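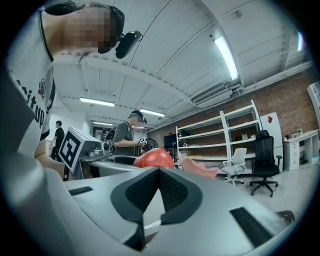

2 min read

Delays in reporting missed welfare checks: student project report
11/04/2026

1. Aim
The project measured how long a missed check on a person living alone stays open before it is passed to the police. The records came from the Forodness district court archive and cover closed fraud and sudden death cases.

2. Data
The archive released 520 case summaries with names removed. Of these, 34 mentioned a missed check and 23 gave usable times for both the first failed visit and the report. The rest were excluded. Summaries were coded in Eltix, and the timeline fields were exported to Girnix for sorting.

Shares 7

3. Method
Each interval was counted from the first unanswered visit to the first logged call. Where two agencies recorded different times, the earlier one was used. Bank activity after the last confirmed contact was coded separately and did not affect the interval. 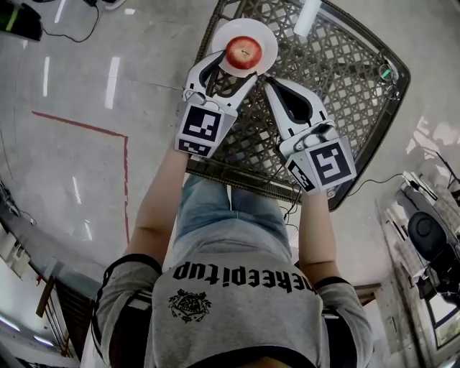 Fig. 2. Two hand-held grippers and a red apple.

4. Results
In 7 of the 23 cases, an officer visited more than once before entry was made. Entry on the first visit was recorded mainly where a neighbor held a key. Cases from the Were precinct had the longest intervals, but its log was incomplete for December.

5. Limits
Summaries are written after trial and leave out visits that were not used in evidence. Coding was done by one student and was not checked by a second reader.

Comments 0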